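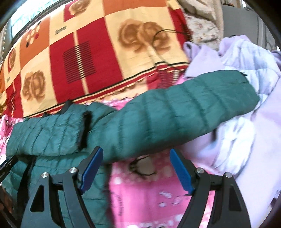 4.2 What was put down on the bed

The diaries from the 31 Planden households hold 1,779 entries in which something was put down in a bedroom and was still there at the next check. Of these, 600 name the bed. Chairs, the floor, and the tops of dressers make up most of the rest, and we come back to the chairs in Section 5, where they turn out to behave quite differently.

We left the bedding itself out of the 600. A blanket that belongs on a bed is not a thing put down on it, even when it is in a heap. This rule was easy to write and hard to apply. In the Soliman apartments many people kept a second and third blanket in the bedroom and used them in the living room in the evening, and when those blankets came back they went onto the bed in whatever shape they had been carried in. Ayman Badawi coded the first batch of diaries with all such blankets counted as bedding. Taha El Idrissi coded the same batch with the living room blankets counted as items. The two versions differed mainly in the winter weeks. We kept the first version for all the tables, and the second is given only where we say so.

Small things were the least reliably recorded. People wrote down a coat or a pile of laundry and left out the charger, the remote, or the hair tie lying next to it. When we asked during the second visit, the usual answer was that the small thing did not count as mess. One woman in Clerent said she had stopped seeing her phone cable at all and only noticed it when she changed the sheets. A coiled cable on a printed blanket is a small object on a busy surface, and it is easy to understand how it gets folded in with the cloth. Several diaries mention a cord or a plug found later inside a folded blanket, in one case after the blanket had gone into the closet for the summer.

Clothing that had been worn but was not ready for the wash was the largest group. The participants had their own words for it: "half clean," "tomorrow's," "the in-between pile." Sweaters and jeans led the group, and nearly all of it was moved to a chair or the floor at bedtime and moved back in the morning. We recorded each move as a new entry only when the item had been used in between.

4.3 Quilts, blankets, and how they are left

We asked each household to say what a made bed looked like in their home, before they started the diary. The answers were shorter than we had hoped. Most people said that the top cover should be flat and should reach both sides. A few wanted the pillows outside the cover. Only the older participants in the Florkatier buildings said anything about the order of the layers, and they were firm about it: thin blankets below, the heavy quilt on top, the printed side up.

The order of layers matters for tidying because it decides what has to be lifted before anything else can be straightened. If a light blanket runs under the edge of a quilt, pulling on the blanket drags the quilt along, and people who make the bed from one side tend to finish with the quilt bunched toward the middle. Those who made the bed alone described two ways of dealing with this. One group took the top cover off completely, laid it over a chair or at the foot, and started from the sheet. The other group worked from where they stood and evened things out by tugging at the corners. The second way was more common on workdays. It was also the way that left things buried, as participants noted in the margins of the diary sheets.

Print came up more often than we expected. Many of the covers in the study had strong patterns, and people used the pattern as a guide. A checkered quilt gives straight lines that can be brought level with the edge of the mattress, and three participants told us they lined up a row of squares with the headboard every morning. Covers printed with flowers or animals were used to tell the head end from the foot end. A plain cover gave no such help, and two households had sewn a scrap of ribbon on one corner. The drawback of a strong pattern is that a heap of it is hard to read. Folds break up the squares, and from the door it may be difficult to say whether there is one cover in the heap or two.

Children's blankets had rules of their own. They were often left out of the folding, because the child wanted to find the blanket in the same place at night, and adults worked around them. In six homes the child's blanket was kept on the parents' bed during the day. It was usually tucked in loosely at one end and left wrinkled at the other. We coded these as bedding in every case, including those where the blanket went to another room at night.

Figure 4. A checkered rose-print quilt over a rounded mound of bedding. A pink penguin blanket runs under the edge of the quilt at its top. 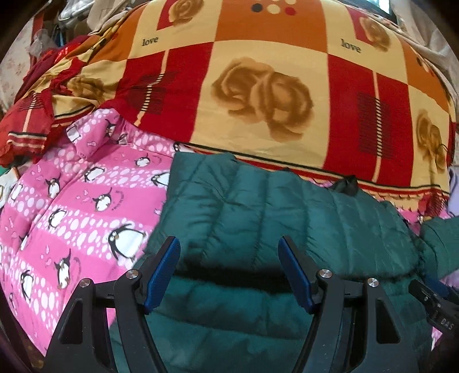 4.4 Outerwear

Jackets and coats account for 114 of the 600 bed entries. That is a large share for a kind of clothing that has its own hook or closet in nearly every home we visited, and we spent part of the second visit on it.

The reasons given were ordinary ones. The hooks by the door were full. The jacket had been worn upstairs because the hallway was cold. It had been taken off while talking on the phone. In April, when the mornings in Clerent are still cold and the afternoons are not, some people carried a jacket home over one arm and put it down together with the bag. Padded jackets were named more often than any other type. They slide off chair backs, and they are too thick to share a hanger with anything else. One man had tried his on four different hangers before he gave up and laid it on the bed each evening at 6.

How long a jacket stayed depended mostly on whether somebody needed the bed. Jackets put down in the afternoon were nearly always gone by night. Those put down in the morning could stay all day. A jacket lying flat was left longer than one in a heap, and when we asked about this, participants said that a flat jacket looked as if it had been placed there for a purpose. Some laid jackets out in this way when packing, with the sleeves spread, and did not think of the bed as untidy while they were doing so. We had no code for this at first. Badawi added one, "laid out," after the third household, and the earlier sheets were gone over again with the new code in hand.

The steps for clearing a bed with a jacket on it were much the same everywhere. The jacket was picked up first, by the collar or the shoulders, and either hung or set aside. Small things came next, if they were noticed. Then the covers were pulled straight or folded. Folding a padded jacket was rare, and the few who did it closed the zipper, laid the sleeves across the front, and pressed the air out from the hem upward. Two people rolled it instead. Nearly everyone agreed that the job was easier on top of a straightened cover — a jacket folded over a bunched quilt comes out crooked — but most did it in the other order anyway, jacket first and bed after.

Figure 5. A quilted puffer jacket spread flat across the middle of a bed, with a checkered quilt behind it. 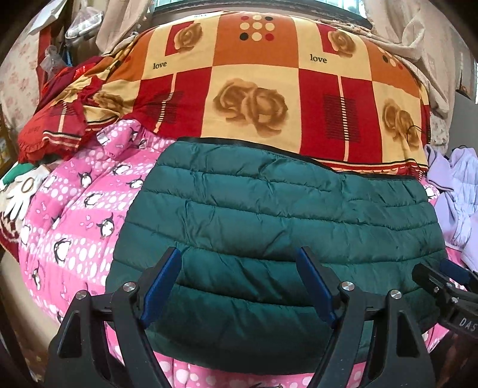 Should a jacket left on the bed be counted as clutter or as clothing in use?

We count it as clutter if it was still on the bed at the next check and had not been worn or packed in between. A jacket coded "laid out" is counted as in use for that check only.

The rule moves some entries from one table to another but leaves the order of the item groups as it was. El Idrissi also tried a stricter form, in which any jacket on a bed was clutter from the moment it was put down. Under that form the evening checks looked much worse than the participants themselves thought they were, and several of the households with full door hooks would have had an untidy bed on every day of the diary. We did not use it further.

Scarves and gloves were recorded together with the jacket if they lay on or under it, and separately if they lay elsewhere on the bed. Hats were always separate. The full list of codes is in Appendix B, together with the diary sheet used in the Florkatier buildings, which had a wider column for notes.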